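# 给小瓶子一个橙色的家

我对小白瓶的迷恋是从一次搬家开始的。装维生素的、装棉签水的、装针线盒里那些零碎扣子的，拧开盖子全都不一样，盖上盖子全都一个样，滚得抽屉里到处都是。那年八月我在Tavatness租了间朝北的屋子，洗脸池旁边窄得只能放一只手，瓶子每天早上都要倒下一片，像保龄球，叮叮当当的，楼下邻居大概都听熟了。

后来我在Bridemell的旧货街上看见一位摊主，他把一整排小瓶子放在一只半透明的橙色塑料盒里，盒子下面垫了块木板，太阳一照，木板上落了一小片橘子汁一样的光。我当场就走不动了！问他盒子卖不卖，他说瓶子可以卖，盒子不行，盒子他自己要用。我买了瓶子，回家的路上一直在想那只盒子。

于是就有了这一期的题目。写了这么多年家居，柜子写过，沙发写过，连门把手都写过两回，小瓶子和装小瓶子的盒子居然一次也没有轮到。

## 先说瓶子

白色塑料瓶便宜、轻、不怕摔，几乎每一家的抽屉里都能翻出几只。我偏爱肩部圆一点的，手指从瓶身滑到瓶盖，中间不会硌一下。盖子要带竖纹，早上手上沾着水也拧得开，这一点试过的人都懂。

瓶身的白也有很多种。有的白得很实，像刷了漆；有的薄一些，搁在窗边，光从后面过来，下半截会微微发亮，里面还剩多少一眼就有数。装棉签、纽扣、图钉我用实白的，装需要补货的东西我用透光的。大小最好分两三种，别贪多。我最疯狂的时候在Kellivley的网店里一口气下了单，规格从拇指高到小臂高，结果真正天天用的还是手掌能握住的那一种，其余的至今套着袋子躺在床底下。

标签我建议贴在盖子上。瓶子一旦进了盒子，从上面往下看，能看见的就只有盖子，贴在瓶身上等于白贴。字写大一点，一个字够用就用一个字：“扣”“针”“钉”。我家的“钉”字写得太潦草，客人来了总以为是“打”，也挺好玩的。

## 再说盒子

长方形、敞口、口沿微微外张，这三样凑齐了，就是我心目中的好盒子。敞口方便拿，口沿外张方便端，长方形跟抽屉、跟架子、跟桌角都合得来。圆盒子好看，可是圆瓶子放进圆盒子，中间总有一块地方怎么摆都别扭。

颜色我投橙色一票，毫不犹豫。白瓶子放在白盒子里，干净是干净，就是容易整盒看漏；放在橙色里，隔着半间屋子就能认出来。半透明的橙色更妙，侧壁里会透出一道一道深浅不同的亮，对面那一边的轮廓也隐约能看见，像隔着一块水果糖看东西。

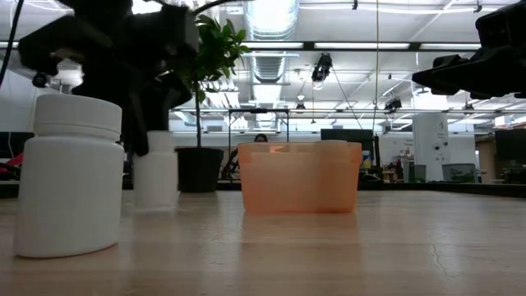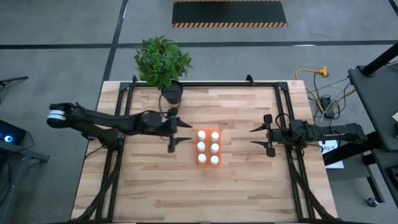 *浅色木桌面上的白瓶与橙色盒子，远处那一边是一盆绿植。第二张里，六只小瓶在盒中排成两列。*

两列三排，是我最推荐的摆法。两只手各管一列，拿哪只都不用越过别的瓶子；瓶与瓶之间留一点空，手指伸得进去，瓶子也不至于歪。塞得满满当当的盒子刚摆好那一刻特别过瘾，可是第二天早上你想抽出中间那一只，就会带出左右两只来。我以前总舍不得那点空隙，现在觉得那点空隙才是整只盒子里最值钱的地方。

大瓶子别硬往小盒里挤。让它站在盒子外面，当成“仓库”，小瓶空了就从大瓶里补。我家的大瓶站在盒子左边，拿东西时余光总能扫到它，补货这件事就不会忘。

## 桌面也要跟着想一想

同样一套瓶子盒子，放在不同的桌面上，味道差得远。我试过灰色台面，橙色显得有点闷；试过玻璃，倒影太多，看久了眼花。最后回到浅色木头上，心里一下子就踏实了。深浅相间的木条拼起来，暖暖的，瓶底和盒底都会在上面带出一点点淡淡的反光，橙色的那一抹尤其好看。

桌上有道细细的划痕也没关系。我自己那张桌子是从Aerts家具行的样品区搬回来的，店里标价612，因为边上磕过，让到了400。磕痕我一直没有补，每次把盒子推到桌角，正好碰到那里，倒成了个记号。

绿植请一定放一盆！叶子要亮，盆要素，黑色圆盆最省心，跟什么颜色都不打架。我一般把它放在桌子最远的那一边，让它自己往高处长，前面的桌面就留给盒子和手。叶子的绿、盒子的橙、瓶子的白，三种颜色隔开一段距离，各有各的地方待着，整张桌子就活了。浇水的时候记得把盒子挪开，我淋过一次图钉，后来锈得很彻底。

## 二十分钟能做完的一次整理

挑一个不赶时间的下午，把家里的小瓶子全都请到桌上来。盖子拧开，闻一闻，看一看，过期的倒掉，空瓶洗净，倒扣着晾透。原来装药的瓶子，药请留在原包装里，别为了好看换瓶，这一条我是很认真的。

接着把盒子放在桌子正中，先空着，用手端起来走两步，觉得顺手了再往里放。最常用的放在靠自己这一排，一年才用一回的放到最远那一排。放好以后别急着收工，坐下来，伸手拿一只，放回去，再拿另一只。哪一下觉得别扭，就换那一只的位置。

我家现在一共用着三盒，一盒在洗脸池边，一盒在缝纫机旁，还有一盒专门放文具。隔一阵子我会把它们一起端到木桌上擦一遍，擦完总忍不住多看一会儿。有读者来信说她照着做，全部下来花了不到127，连贴纸都算在里面，还附了一句：“我先生现在会自己把盖子拧紧了。”

那位Bridemell的摊主，上个月我又去看过他。盒子还在，瓶子换了一批，比原来的矮一点。我又问了一遍卖不卖，他又摇头，然后从摊子底下翻出一只颜色浅些的，问我要不要将就一下。

我当然要了。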